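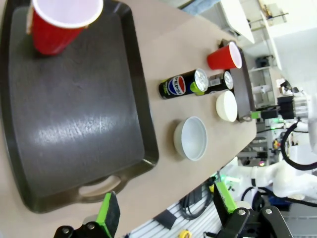 Farquharson Serving Tray, Dark Gray

Item 408. Supplied in cases of 20.

The Farquharson is a general-purpose plastic serving tray for cafeterias, break rooms and catered events. Raised rims help keep items in place when the tray is carried, and a cutout handle allows a secure grip.

Stidora supplies the Farquharson to schools, hospitals and office dining rooms from its warehouse in Raten. Orders received before noon are shipped the same day. Customers who require more than 2,000 trays should request a written quotation — volume pricing is not shown online.

Care: Wash before first use. Do not place in an oven or microwave. Abrasive pads will dull the surface.

Weight per case: 37 lb.

Related products: Briviver tray cart; Briviver drying rack.

Returns are accepted on unopened cases only. Replacement of trays damaged in transit must be requested in writing, with the order number and the case label enclosed.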